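Indoor Heat and Water Intake in Ground-Floor Dining Rooms
Final Project Report, Building Environment Studio
Hina Tanoli and Ehsan Magsi
Submitted June 5, 2022

1. Purpose

The project asked whether room temperature during the midday meal has a measurable effect on how much water people drink while seated. Earlier coursework on thermal comfort relied on survey answers collected in classrooms. We wanted a domestic setting and a quantity that could be read off a measuring cylinder. The work was limited to ground-floor rooms with stone or tile floors in the Somau district, where this type of construction is common and air conditioning is not.

2. Background

A stone floor in contact with the ground stays cooler than the air above it for most of the day. A person sitting near it loses heat to it by radiation, and a smaller amount by conduction through the feet. Standard comfort models combine air temperature and mean radiant temperature into one operative temperature. In a room with a cool floor and a warm roof slab the two effects partly cancel, and the operative temperature can sit close to the air temperature even though the occupant's head and feet are exposed to different conditions. Vertical differences of this kind are a known source of complaints. We did not find a source that related them to drinking.

3. Method

Each session covered one midday meal. Water was poured from a marked jug in portions of 300 ml, and whatever was left in the cup at the end was returned to the cylinder and subtracted. Salt in the food was not controlled. Participants were told that the study concerned room temperature and were not told that water was being measured until the session was over.

Air temperature was logged at two heights with Rallix probes, one at ankle level and one at seated head level. Floor surface temperature was taken with a contact thermometer at the start and end of the meal. Readings were logged every 2 minutes and averaged over 20 minutes.

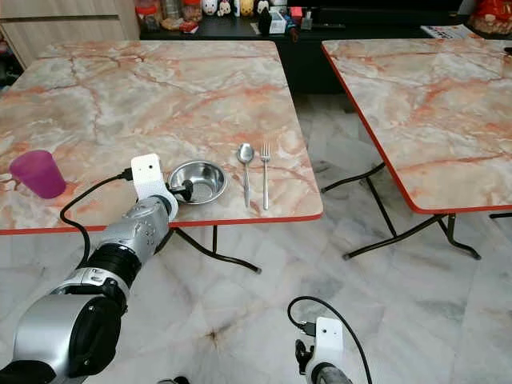
Figure 1. Tables with a cup and steel bowl near the front edge.

Table height affects the ankle probe, which has to hang clear of the legs and of anyone's knees. We fixed it on a weighted string and marked the hanging point with tape. Sessions in which the probe was touched or moved were discarded. This happened more often than we had planned for and accounts for most of the missing rows in Appendix B.

4. Floor Conditions

Surface readings varied with the position on the slab. Joints gave less repeatable values than the stone itself because the contact plate did not sit flat across the grout. From the second week on, all floor readings were taken at the center of a slab and away from the exterior wall.

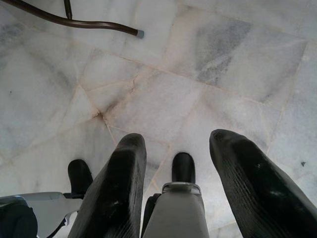

Figure 2. White marble floor slabs and grout joints.

Moisture was a second problem. Floors washed in the morning read low until they had dried completely, so households were asked to wash the evening before. Two sessions where this was missed were kept in the data set and flagged.

5. Results

The final data set contained 73 valid sessions. Water intake rose with head-level air temperature, as expected. The relation to floor temperature was weak, and when head-level temperature was included in the regression it disappeared. The vertical difference between the two probes did slightly better than floor temperature alone but did not reach the threshold set in the proposal. 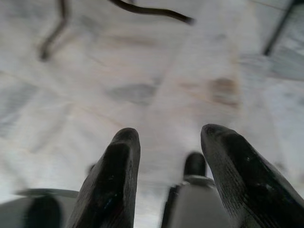 The residuals were larger in households that served tea with the meal. Tea was recorded as present or absent, not by volume, and this was a mistake in the design. Removing those sessions tightened the fit without changing the sign of any coefficient.

6. Limitations

The sampling period ended before the hottest part of the year. A repeat in August would give a wider temperature range. Relative humidity was taken from the Rind weather station and not measured indoors. All of the participants were adults.

7. Further Work

The Himum spreadsheet template and the raw logs have been handed to the studio. A future group should log tea by volume and add a globe thermometer at seated height.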